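Notebook, July – path lighting, Ukar trail loop

9:40 pm. Out again with the handheld meter and the clipboard. The subject tonight is glare, which the Naratano spec sheet covers in one sentence, and that sentence is mostly the word "comfortable."

Baseline readings first. Walked the loop from the gate to the footbridge with the old lamps. 11 lux on the pavement between posts, 113 right under one. Perfectly legal, and about as even as a leopard. Between posts you can find your shoes if you already know where you left them.

Swapped in the Jostent head at the second post. Pavement reading directly underneath went to 200. Everyone on the crew said "nice," then turned to look at it and said something else. I lost most of my night vision for longer than I care to write down, and walked into the clipboard box, which I had put there myself.

My complaint with bright fixtures is an old one. A meter lying flat on the ground reports the light that lands on the ground. People, unfortunately, carry their eyes higher up and point them down the path, straight at whatever is on the pole. Past a certain point you get a white blob with spikes on it, and the dark on either side of the path gets darker.
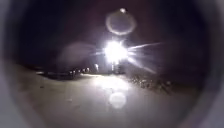

Things tried on the Jostent head

Tilted it down as far as the bracket allows. Better from the gate side, worse from the bridge. The bracket has two positions and both are wrong.

Snoot cut from a coffee can, painted flat black. Best result of the night. Also looks like a coffee can.

Dimmed to half. Glare still annoying, but I could read the trail sign. The driver hums at this setting. Adebisi says their driver doesn't hum, so asked for a sample, part 676.

To do

Remake the snoot in something that didn't hold coffee. Take readings at eye height as well as on the ground. Repeat after rain, when the pavement joins in. Move the clipboard box.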